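From: Tamara Melnychuk
To: home-automation list
Subject: Re: Re: chores, the 12 month question

Tanner Melnyk wrote:

> I've been reading this list for almost 10 years and every September
> someone says household robots are a year away. My sister asked me on
> Saturday whether she should hold off on hiring a cleaner and put the
> money toward a machine. I told her to hire the cleaner. Was I wrong?
> I'd like to hear from people who work on this, with specifics. What
> can one do in an ordinary bedroom, with nobody tidying up for it first?
>
> Tanner

Tanner,

You gave her the right advice. I can answer the bedroom part, as that is most of what I've been doing at Harasym since spring. Kitchens I'll leave to Oleksandra, who knows them better than I do.

First, which jobs we mean. People say "clean the bedroom" as if it were one task. For us it is a list: fold a blanket, pull a cover straight, put a loose item away, open a drawer, close it again, turn a key. Each of those gets trained and tested separately, and the results are very different from one to the next.

Putting a loose item away is the good news. If it is rigid and lies on top of something, a two-finger gripper will usually get it. Brushes, remotes, bottles. We stopped reporting on those because the numbers got boring.

Soft things are the bad news. One blanket spread on a bed, fine. Several blankets heaped together, no. The software has trouble deciding where one ends and the next begins, so it pinches two layers and drags both. Anyone who does laundry separates a pile without thinking about it, and we have not found a cheap way to teach that.

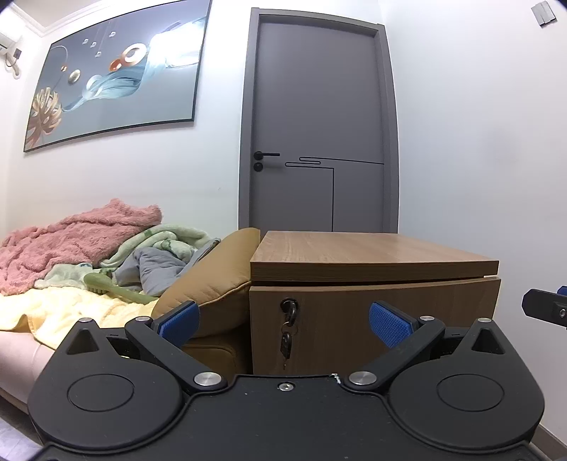 Photo: Tamara Melnychuk / Harasym

The cabinet is the kind of job I'd point your sister to. There is a key in the lock with a second key hanging from the ring. A person takes hold of the head, turns it and lets the spare swing. For the machine, the spare is a thing that moves whenever the first one moves, and it can end up between the fingers. Then there's the bedding right next to it, and a cushion leaning on the side of the cabinet, so the arm has less room to come in from the left than you'd like. We can do keys on a bench. In a furnished room I would not promise anyone a drawer.

On how much practice it takes: we collected 1,000 demonstrations of blanket folding by hand and another 300 of drawers and locks. The folding got better up to a point and then went flat. The drawers were still improving when we ran out of budget, so my guess is that more would help there. Mitsuko Shibata thinks we need better touch sensing and that more demonstrations will only cover it up. She may be right – we argue about it most weeks.

For shop floors the answer is kinder. The Wanlow people have machines loading parts into trays all day, but the trays are always the same and always in the same place. Move a tray over a bit and someone has to walk over and fix it. A bedroom moves everything, every day.

I saw that Tevusard is taking deposits for a home unit. I haven't used it and won't guess. If anyone has tried one in a room that wasn't set up for it, please write to the list, and say what was on the bed.

Sanne Lambrechts asked off-list whether our drawer data will be released. Yes, the drawers and locks, once the labels are checked. The folding set has to wait for Onda to sign off, and I have no date for that.

Tamara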